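Seller wants to leave the tenant in the flat until completion - normal?

Posted in Buying and Selling, Wednesday, September 21, 2022

Georges Daher

We have had an offer accepted on a two-bedroom flat in Bellow, through Rinaldi. It was advertised as vacant possession. Yesterday the agent rang to say the tenant is still there and the seller would like him to stay until the day we complete, to keep the rent coming in. Apparently he has agreed to go and has found somewhere else.

Our mortgage is residential and we have to be living there ourselves. I have paid for the survey and the local search, which came to £469 so far. The seller's solicitor is pushing us to exchange soon with completion four weeks later. My partner thinks it is fine because the contract will say vacant possession anyway. I am less sure.
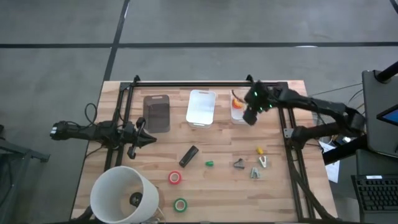 The other thing is that we have to give notice on our own rented place, and our landlord wants a full month. If we give it and the flat isn't empty we have nowhere to go, apart from my sister's in Truvberg, and she has two children and no spare room. Should we refuse to exchange until he is out? And would the lender need to be told?

Elisa Vitale

Don't exchange until the tenant has left and you have been round to see it empty. I did conveyancing work for a long time and this was the standard advice to buyers in your position.

Your partner is right that the contract would say vacant possession, and if the seller can't give it on the day he is in breach. But that only gives you a claim against him. It doesn't get the tenant out. A tenant who changes his mind can stay put until there is a court order, and that can take months. Meanwhile your mortgage money can't be released, because the lender will want the property empty on completion.

Ask your solicitor to find out these things in writing: what sort of tenancy it is and when it started, whether a valid notice has been served and when it runs out, and whether the deposit was protected. If the deposit was never protected the notice may be no good, and sellers often don't know that.

Yes, tell the lender, or rather let your solicitor do it. They have to report it if the property is occupied.

On your own notice, wait until you have exchanged. If that means paying rent for a few weeks of overlap, it is still cheaper than storage and a hotel. You can also ask for a longer gap between exchange and completion - no rule says it has to be four weeks.

ostex_mover

We had the same and the bloke left two days early, no trouble at all. Left a wardrobe behind though. Get them to put in the contract that all the furniture goes, we had to pay to have it taken away.

Georges Daher

Thanks both. Solicitor has now told them we won't exchange until it is empty. Agent not happy but the seller hasn't pulled out. She has also asked for a copy of the notice and the deposit certificate, and we are waiting on those. Will ask about the furniture as well.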